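Skanwood Bench Set: data card and purchase notes

Version: second release, June
Maintained by: the equipment planning group at Jarnura
License: free for research and teaching. For commercial use please write to us first.

Summary

Skanwood Bench Set contains 1,122 recorded episodes of two-arm work with small laboratory items. We publish it together with our purchase notes. Many groups ask us first what the data looks like, and the second question is always what they must buy to record something similar. This card tries to answer both.

What is in the set

Each episode has video from a fixed camera, video from the arm side, joint positions of both arms and a short text label. The episodes are divided over 6 task families, and each family has its own folder. The files tasks.csv and splits.csv explain the names. Please read splits.csv before training, as the test part uses item layouts which do not appear in the training part.

The station

Both arms share one rail plate inside an enclosure with white walls. The items on the floor are the ordinary kind: test tubes, a rack, a plastic bin, tweezers. We decided early that the items must be cheap and easy to replace, and we put the larger part of the money into the arms and the rail.

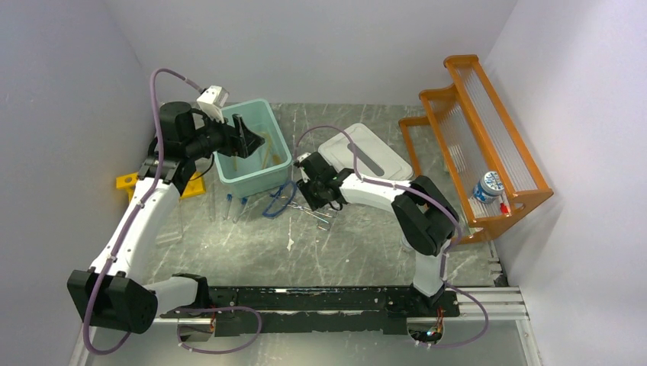

The first budget we wrote was too optimistic in one place, namely cables. We planned one spare cable per arm and no money for cable guides. In the second budget we moved this cost to its own line, and we advise you to do the same from the beginning. Ask the supplier for the delivery time of a spare cable, not only for the price.

Budget lines

Arms and grippers: bought as one order from Etell. Separate orders gave us two different warranty periods, and we had to correct this later.
Rail and plate: made to measure by Bermúdez. Delivery took 11 weeks. Order this first.
Cameras and mounts: small cost, but include one spare mount.
Small items: we reserved 3,000 dollars for the whole project, including tubes, caps, racks and bins.
Storage: two copies of all raw video, in different buildings.
Operator time: the largest line after the arms. It is easily forgotten when only the equipment is planned.

Known limits

All episodes come from one station, with the same walls and the same floor. Lighting was not varied on purpose. Transparent items are difficult for depth estimation, and we give no depth files.

Changes from the first release

Labels were corrected in two task families. The budget notes are new. Prices are without tax and shipping.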